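Okay, long thread time. I've been at the Vestell site cafeteria since April and people keep asking me what the robots have changed for us who clear the tables. I have opinions! Grab a coffee.

Quick background for anybody new here. Vestell is the big employer in Urnberg, and the staff cafeteria seats 800. I work front of house. Before that I did dish room, and before that I did a bit of everything, which is how it goes in food service.

We have 3 machines on the floor side now. Two are tray carriers, the rolling cabinet kind that follow a set route between the seating and the dish room. The third is the sorting belt from Pretia, which takes a tray and separates cups, paper, leftover food and the tray itself.

The carriers first, because I love them. A full stack of trays is heavy. You carry one down a long hall, then you carry another, and by the end of lunch your wrists are telling you about it. The carriers took that whole job. All of it. I used to ice my right wrist after work and I can't remember when I last did.

They're slow, though. Walking-with-a-toddler slow. When the hall is packed they stop for every chair leg and every backpack, and they wait very politely until someone moves. We've all learned to tuck chairs in as we pass. I do it at home now. I did it in a restaurant last week.

What the carriers don't do is pick anything up. Somebody still has to get the stuff off the table, and that somebody is me and the rest of the crew. I think people outside imagine a robot doing the whole thing start to finish. Nope! The hard part of bussing is the table itself.

Think about one ordinary fast food lunch. You've got a tray, fine, trays are easy. Then a paper cup that may or may not have something left in the bottom. A bottle with the cap on and liquid still in it. A balled-up napkin. A bag with fries in it. A sauce packet. One stray bit of fried something that escaped. Every one of those wants a different grip and goes in a different place.

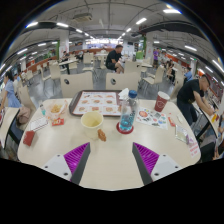 And then there's the deciding. Is this person finished, or did they go get a refill? Is that piece of paper trash or does somebody want it? I read that off body language, off whether there's a jacket on the chair, off ten little things I couldn't list if you paid me. It's the most skilled part of my day and I never thought of it as a skill until we had to explain it to the people setting up the machines.

That was honestly my favorite part of the whole rollout, by the way. The installers from Tuhumury spent 2 weeks on shift with us before they switched anything on. They asked why we do things in the order we do them. I said liquids first, always, because a tipped cup ruins everything under it. They wrote it down! Now it's in the training sheet for new hires.

The sorting belt had a rougher start. It did not like bottles with liquid in them. It would weigh one, decide it was food waste, and send it down the wrong chute. We had a very sticky few days. The fix was a pour-off station next to the intake, which one of the dish room folks suggested on her break. Cheap plastic funnel, bucket underneath. Works great.

It also struggles with sauce packets. Unopened ones are fine. Half-squeezed ones stick to the belt and ride around until someone peels them off. We keep a scraper on a hook there now, and I have become weirdly possessive of that scraper.

What about jobs, since that's what everyone wants to know? There were 28 of us on the cafeteria crew before and there are 28 now. I was nervous, I won't pretend I wasn't. We asked for it in writing that hours wouldn't drop in the first year and we got it in writing. If your workplace is about to do this, ask early. It's a lot easier to ask before the crates arrive.

The jobs did change shape. Less hauling, more time out on the floor. Two people got trained to look after the machines and they got a raise for it. I'm on the list for the next round. I've already learned how to clear a jam and reset a route, and the first time I did that by myself I wanted a parade.

Stuff I miss: the dish room used to be the place to talk. You'd walk your stack back, say hi, complain a little, walk out again. Now the cabinet makes that trip and I can go a whole lunch without seeing half my coworkers. We moved our break so both crews sit down together, and that's helped. Still not quite the same.

Stuff I don't miss: the wrist thing, see above. Also the race at the end of the rush, when the stacks got too tall because everyone wanted to save a trip. We broke so many cups. The tall stacks are gone and the yelling went with them.

One more that surprised me. Customers talk to us more! I'm out there with a cloth and two free hands, and people ask what's good today, or where the napkins are, or whether the carriers have names. (They do. One is Biscuit. The other one is also Biscuit.)

Would I want a machine that clears the tables too? Ask me again when one can tell a finished lunch from somebody's lunch. For wiping down sticky spots, sure, send it over today. I'd happily hand over the underside of the tables as well.

If you work in a cafeteria or a food court and you've got carriers or a belt, tell me how yours handles sauce packets. I'm collecting tips to bring to our next crew meeting, and the scraper can't be the best idea out there.

September 14, 2023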